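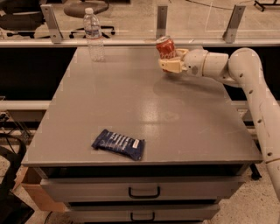 Figure 1. Arm and tabletop cell with soda can, water bottle and wrapped snack bar.

Unit 7. Evaluating a packaged manipulation kit: the Welden tabletop cell
Wosbridge course notes, March 2024

The Welden kit is sold as one package: arm, two-finger gripper, controller and a library of pick routines. For this unit, treat the vendor's sheet as a set of claims to be tested. The sheet lists 214 stock objects. Thin-walled cans are among them, upright and on their side.

7.1 Contact from above

A can on its side presents a curved top and can roll. The approach height must therefore be set from the can's diameter, and the descent speed kept low until contact is registered.
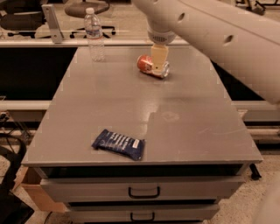 Record the force limit used on every trial. The Welden default is 12 N, which students may lower but not raise. Log the wrist angle at first contact as well.

7.2 Deformed objects

The stock routine assumes a regular cylinder. A dented can shifts the grasp center, and the width estimate may be wrong in either direction.

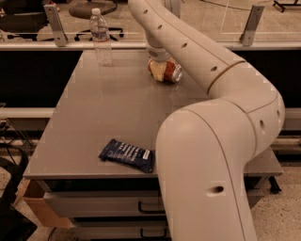
Score these trials separately – a combined success rate hides the difference. Three repeats per pose is the minimum.

7.3 Lift and hold

A lift counts only if the object is clear of the surface and stays in the gripper for the full hold time. Note any tilt. Slip is scored as a partial.

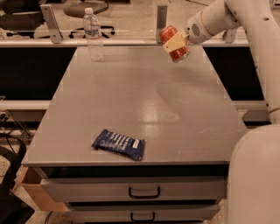
Debnath objected in the February review that the hold test favors light objects, and asked that a full can be added before the kit is compared with the Wundesside unit. The change applies to Lab 3. Bring the completed score sheet, with force limits filled in.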